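Why I still read the failed runs first

When a paper says that a robot learned to handle objects in simulation, most people look at one number, the success rate. I understand it, because the number is short. But I think we trust it too much.

In September my colleague Wilma Imrie and I tested a policy in our simulator, Clustonix. We gave it 100 runs, in 4 rooms with different textures. Between two versions of the policy the score moved by 20 points, and our first wish was to write this down as progress. Wilma asked to look at the views from the robot before we wrote anything. It took us one long afternoon, and I am glad for it.

Clustonix, wrist views first, then the robot's own torso and arms: 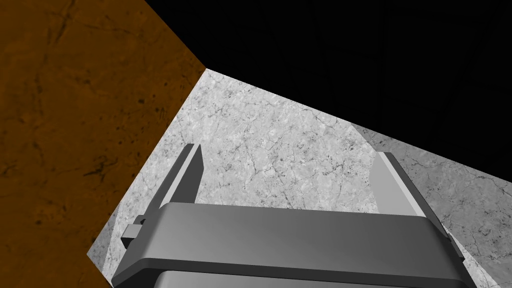
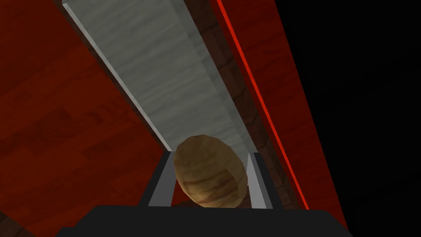
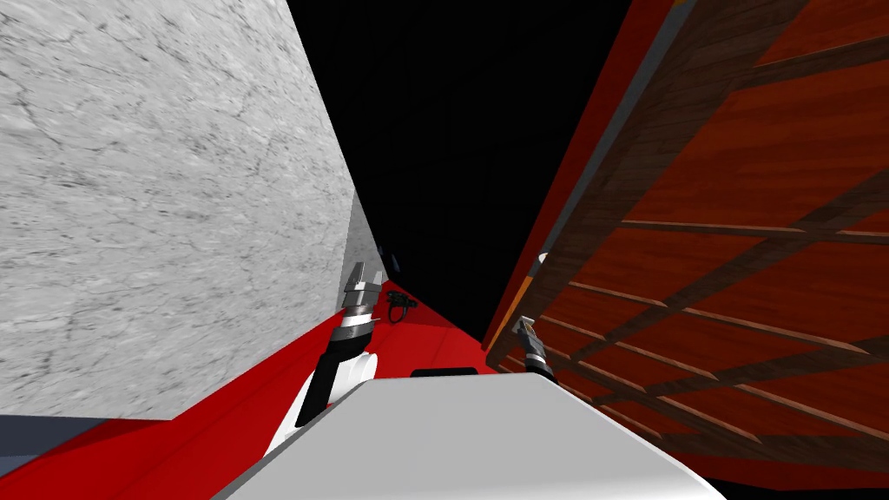
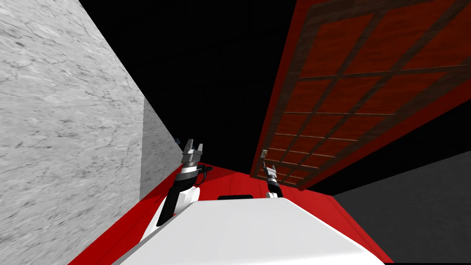
A success rate does not tell you where the arm was waiting, or how near it stood to a wall. Two policies can have the same score and move in very different ways. For this reason I would like every paper to publish 20 runs chosen by chance, with the bad ones included. It costs a little disk space. Reviewers should ask for it, and at Tramholm we have started to do it with our own reports.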